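What the Bin Kept

My uncle Patricio Bustos left me the shop on Storkgate the way other people leave you a cold. One day I was helping him carry shelves, and the next I had the keys, a drawer of rubber bands and 540 unpaid receipts in a cookie tin. He'd gone off to live near the sea with a woman named Aldana Montecinos, and he was so happy about it that I couldn't even be mad (I tried for a whole evening).

The deal was simple. Clear the place by February, keep whatever I liked, and whatever money came out of it was mine. "But don't dump the gray bin before you look in it," he said on the phone. "Promise me."

I promised. Then I ignored the bin for weeks, because there was so much else! Boxes of doorknobs. A coat that fit me. Thirty-seven jars of buttons, sorted by somebody with a lot of patience and no labels. My friend Sebastián came by most nights with noodles and sat on the counter giving advice, and he kept looking over at the bin like it owed him something.

"It's junk," he said. "It's a can and a sponge."

"Two sponges," I said. "One's round."

So finally we pulled up stools and looked properly, and I called my uncle and put him on speaker. I could hear gulls behind him.

I asked about the green block first. He said it was mine, from when I was four and stayed in the shop all summer while my mother worked. I'd built a hotel for ants, and that block was the lobby. I had no memory of it at all, and then I did, all at once, the smell of the floor and everything.

The round orange sponge was from the winter he and I played catch down the aisle and I broke a lamp that cost $200. He told the customer the cat did it. We didn't have a cat. The blue one he'd bought to clean up after, and never used, so it went in with the rest.

"And the can?" Sebastián asked. He couldn't help himself.

There was a long bit of gulls. "That's from the day your mother came back for you," my uncle said. "I drank it on the step after you two drove off. Then I sat on it. By accident, I think."

I didn't say anything for a while. Sebastián passed me the noodles.

The paper cup was Aldana's. First coffee she ever had in the shop, she left half of it, and he couldn't throw it out. As for the little wooden stick, he had no idea. He made me describe it twice. He was still guessing when the call dropped, and he texted me one word at sixteen minutes past midnight: popsicle?

I wrote back maybe. Then I dusted the counter, and left the bin exactly as it was.
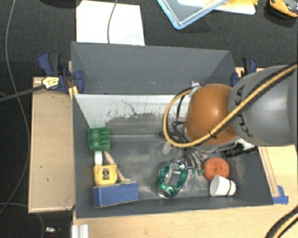 The gray bin, with the can, the cup and the orange ball near the front.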